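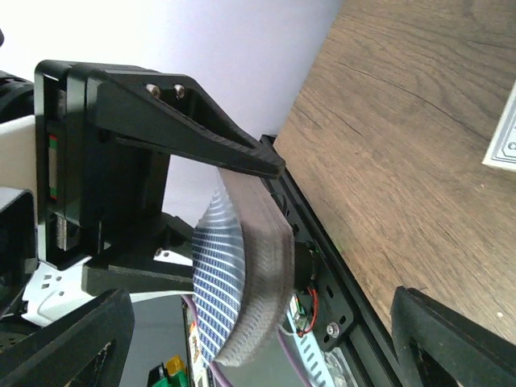

Progress report to Ramalus, March
Prepared by Estíbaliz Lorente

The Tekin wireless mouse is on its second set of samples. Fotden delivered 24 units on 4th March, and seven went back with a scroll wheel that skipped. The rest are in use at the Gendik office.

Battery life is good. The Bluetooth pairing button is still too easy to press by accident, so we have asked for it to be recessed.

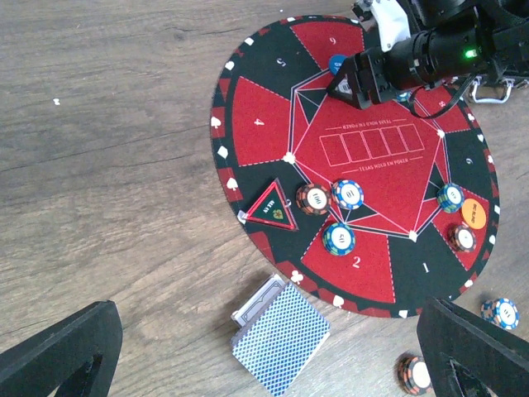
Will the change delay the first order?
We expect it to add one week, and the order stays at 2000 units.

Packaging is approved.
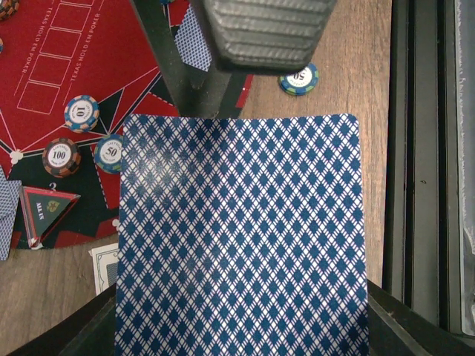

The Mac driver is behind the Windows one. Side buttons work, but their settings are lost after a restart. A fix is being tested now on 50 machines.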